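Artificial anthurium

An artificial anthurium is an ornamental made to resemble plants of the genus Anthurium, most often the red-flowered forms sold as houseplants. It may be sold as a single stem, as a bunch for a vase, or as a small potted arrangement. Potted versions are common in offices, waiting rooms and apartments with little natural light, where a living anthurium would flower poorly.

Form

The part usually called the flower is a spathe, a modified leaf that surrounds the true flower spike, or spadix. In living plants the spathe is thick, waxy and often heart-shaped. The spadix rises from the point where the spathe joins the stalk and carries many tiny flowers along its length. Makers of artificial stems reproduce both parts, and the pair is what most buyers recognize. Red is the most common color, followed by white, pink and green.

Materials

Spathes are made from coated fabric, soft plastic or foam latex. Coated fabric is the cheapest and may fray at the edge. Soft plastic holds a gloss well but can flatten in storage. Foam latex feels closest to a living spathe and is known in the trade as "real touch." Stalks normally have a wire core inside a plastic sleeve, so that they can be bent after purchase. The spadix is molded as a separate piece and pushed or glued into place through a hole in the spathe.

The trade catalog of Tedard, a wholesaler in Prendedthorpe, divides its potted anthuriums by stalk length, with the shortest at 9 inches and the tallest at 35 inches. Its table size, 13 inches, is listed under stock number 1520 and comes with two flowers.
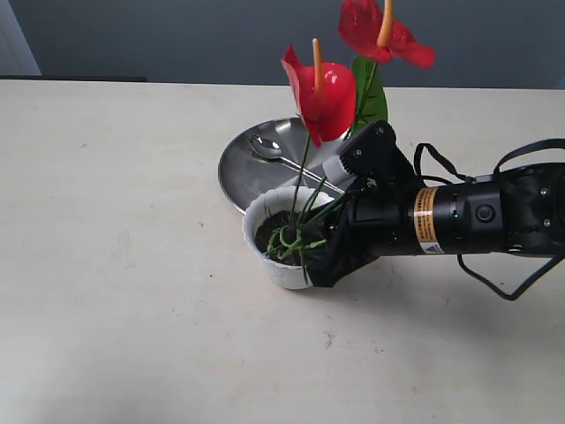 Potted arrangements are built up from the container. A foam block or a plug of plaster is commonly set in the bottom to hold the stalks, and the top is then covered with moss, gravel, bark or soil. Small arrangements do not need many stems, and two red flowers at different heights with a single upright leaf can fill the space over a small white plastic pot. Dark brown potting soil makes a strong contrast with a white rim, and loops of green stems or root-like strands laid over it soften the line between the soil and the container. Scalloped rims and ribbed sides are widely used on inexpensive pots.

The surface finish can also be of dried preserved moss, which is light and does not spill. Loose soil gives a more natural look but shifts when the pot is tipped. Some sellers brush thinned white glue over the top layer to fix it.

Arrangement

The stalks are normally shipped straight and pressed together. They are bent one at a time, starting near the base, with the thumb placed behind the bend. Spathes are turned so that they do not all face the same way. Leaves are set lower than the flowers or between them. Aishwarya Hegde's handbook for shop decorators, Mudaliar, recommends placing the tallest stalk first and keeping the total height under three times the height of the pot. Other decorators ignore this rule for anthuriums, whose living stalks often stand well clear of the leaves.

Light pots are easily knocked over by tall stems. Stones placed under the soil correct this, as does a heavier outer pot.

Care

Dust collects on glossy spathes and shows most clearly on red. Plastic and latex parts are wiped with a damp cloth and a little dish soap. Coated fabric is brushed dry, as soaking can lift the color at the edges. Stems fixed in loose soil should be cleaned in place or lifted out first, to keep mud off the stalks. Window glass does not prevent fading, and red spathes kept in direct sun turn orange or pink. A crushed spathe can often be reshaped with warm air from a hair dryer on a low setting.

Safety

Living anthuriums contain calcium oxalate crystals, which irritate the mouth and skin, and artificial ones are sometimes chosen for homes with cats or small children. The artificial plant does not carry this hazard, but a loose spadix may be a choking risk. Wire ends at the base of cut stems can be sharp and are usually covered with floral tape.

Related products

Fomo, a line of foam latex stems also carried by Tedard, includes a calla lily and a peace lily. Both belong to the same plant family as the anthurium and have a similar spathe and spadix. The peace lily is white and has a thinner, more pointed spathe. The calla lily's spathe is rolled into a funnel that hides the lower part of the spadix.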